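4.2 Grasp Candidate Filtering on Cluttered Backgrounds

The segmentation front end inherited from Tritel treats any closed contour above a minimum area as a graspable object. On plain tabletops this is acceptable. On printed tablecloths it produces a steady stream of false candidates, as cups, leaves and other printed shapes have closed outlines and strong color contrast. We therefore added a filtering stage, Grenditeo, between segmentation and grasp ranking.

Each candidate is tracked over a window of 8 frames while the wrist camera moves. A local plane is fitted to the surrounding surface, and the candidate is dropped if its parallax residual stays within the noise of that plane. Thin metal parts are the hard case: their height above the cloth is small, and specular highlights shift with the viewpoint. For these we keep a second test on highlight motion, following the formulation of Marciniak (Section 2).

Tuning used 200 demonstrations from the Leltandale set, with 500 more held out. Labels were checked by Bernadette Arnaud. Figure 9 shows a typical input.

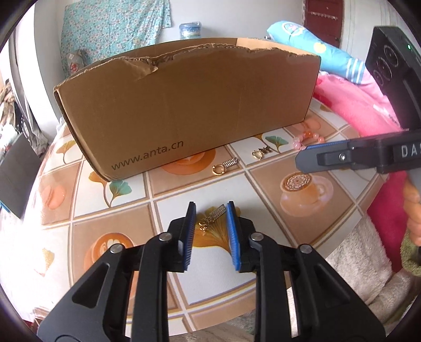 Figure 9. Wrist view with the jaws open and a pendant piece between the finger pads. The printed cups and ginkgo leaves are background; the small jewelry in front of the box is valid foreground.

Candidates that pass both tests go to the ranking stage with their contour unchanged. The filter does not estimate grasp width, which is left to the planner described in Section 4.3.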